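### 4.2 What changed at the packing bench

Before the two-armed cell came to Lorkulstead, folding was the job people traded away. Cards arrived flat from the printer and had to be creased, opened and set into the tray by hand, and a full shift of it left people with sore thumbs and very little to talk about. We interviewed 11 of the staff who had done this work, and all of them described it as the slowest part of the day. "You go somewhere else in your head," one packer told us, "and then you come back and it's still folding."

The cell, which the staff call Vilia after the software that runs it, now takes the steady orders. People keep the short runs, the odd sizes and anything a customer has changed at the last minute. What excited us most in the interviews was how quickly the packers began to talk about folding as a skill. To teach the cell a new card, someone has to say where the first hand should hold, when the second should come in, and how much bend the stock will take before it marks. They knew all of this already! It had simply never been asked of them, and several had trouble at first putting it into words (see Figure 3).

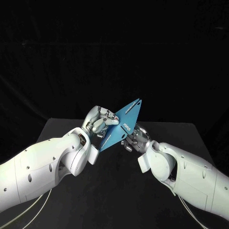
**Figure 3.** Both hands on a folded blue card during two-handed work above the table.

Perrine Millet, who led the floor observations, logged 393 exchanges between packers and the cell over the study period. Of these, 70 were what we coded as teaching: a packer changed a grip point, slowed a step or rewrote a note for the next shift. The rest were mostly loading, clearing and restarting. We had expected the teaching to fade once the common cards were covered, but it carried on into July, partly through new orders and partly through packers going back to improve on each other's settings.

Not every change was welcome. Two packers missed the company of the old bench, where four people sat close enough to chat – the cell needs one person nearby, and that person is often alone. Nonel, the firm that runs the site, has since moved the short-run table next to it, and the staff we spoke to afterward liked this a good deal better. There was also real worry about hours. No one lost a post while we were there, but our study was too short to say what happens over several years, and we'd urge readers to keep that limit in mind.

Section 4.3 turns to the handover notes, which Benedito Lins transcribed in full.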